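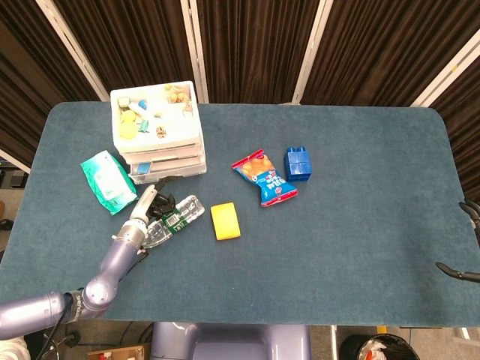 Sorting and Tidying Helpers Wanted, Zimivthorpe

Do you find it oddly soothing to put a drawer in order? Then we would love to hear from you! Tandent is looking for 5 people to join us at our Zimivthorpe rooms through May, working at a felt-covered table with the sort of bits and bobs that pile up in any home: a bottle, a packet of wet wipes, a yellow sponge, a bag of snacks, a blue toy brick, and a white set of drawers with an open tray on top for the small things.

You will be tidying, sorting and putting away, then laying it all out again for the next round (this part is more fun than it sounds, especially with the radio on). Sessions last 4 hours and there are 8 in all. We pay £300 for the full set, plus tea and a decent biscuit.

No experience needed, though you should be happy on your feet and patient with fiddly little objects. We are a short walk from the Valar building, with step-free access from the street.

To apply, send us a few lines about yourself and say whether mornings or afternoons suit you best.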